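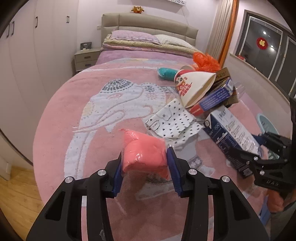 Domestic Spaces & Household Practice, School of Design

Courses > Home Environments > Week 9 handout

May 3, 2023 | Ramesh Srivastava

8 min read

WEEK 9: THE BED AS A SORTING SURFACE

Notes from the lecture, tidied up a bit. Slides not going up this week, use these. Bring to tute.

Start with last week's question. Where does stuff go when it has no place yet? Most of you said floor or kitchen bench. In the home diaries though it's the bed, by a mile. Flat, waist high near enough, soft so nothing breaks, and it has a deadline built in. You have to sleep there.

Terms (know these)

Staging: putting things out where they can be seen before deciding on them.
Parking: same surface, no decision coming. Looks identical for the first hour.
Drift: parked things moving to the next flat spot. Bed to bedside cabinet, cabinet to top of the headboard.

Have a look at the bedroom. Pink blanket with the big white elephant, and on top of it a real mix: pink plastic bag tied at the top with something soft stuffed in, white and blue cardboard box, brown box with gold lettering, a white paper cone with a red panda on it, clear bottle on its side, white cloth with little black triangles, teal towel rolled up further back. Packaging and textiles in together. That's the usual pattern and it's what makes bed sorting slow, you keep switching rules.

Note also what is left alone. Pillows still at the head on the folded bedding. The bedside cabinet has a small dark clock on it. People protect the sleeping end. Chauhan calls this the "reserved third" and it comes up again in the reading.

Sorting order, as per the method sheet

1. Soft things first. They take up the most room and hide the rest.
2. Boxes. Open every one, even if you think you know. Empty ones flatten and go straight to recycling, not "in case".
3. Bags tied at the neck. Untie, look, decide, retie only if it's going to storage or the op shop.
4. Bottles and odd shapes. Check lids before anything gets laid down on bedding.
5. Blanket off, shaken, back on. Don't skip it.

Textiles in bags: big argument in the lecture about this. My view, tied plastic is fine for a short stint (doona covers between seasons, winter woollies til the op shop run) and poor for long storage. Label the bag on the outside. A bag you have to untie to identify gets untied every time and ends up half open at the back of the robe.

Storage within reach

A room with a wardrobe along one wall and two drawers by the bed has plenty of capacity on paper. Distance matters more. Varden's rule of thumb from the set reading: if putting it away means opening a door AND shifting something else, it goes back on the bed. Try it at home, it's annoyingly accurate.

Things on show are a seperate category. The round red 福 on the window, the framed picture, the little orange plush toy on top of the headboard. Not clutter, don't sort them. Several diaries last year listed decorations under "to remove" and lost marks for it. A 福 goes up for good fortune, often at New Year, and plenty of households keep it up all year. Ask before you assume.

Seating: a stool next to the bed nearly always becomes a second surface. Count it as one in your plan drawing.

For the assignment

- One sleeping surface, one clear-up, your own place or with permission.
- 80 minutes max for the clear-up itself. Stop when the time's up even if it's a mess.
- Log every item as kept, moved, given or binned. Use the Prundusus template, the old Cusalix one is gone from the drive.
- 200 word reflection on one object you couldn't decide about. Not your favourite one, the hard one.
- Plan drawing, 2 views, pencil is fine.

Extensions through the office, not me. Same brief will run in the December intensive so please don't pass your logs around.

Reading for next week is the Varden chapter from p. 183, stop at the laundry section. We'll do wardrobes and why the top shelf fails. Bring a tape measure if youve got one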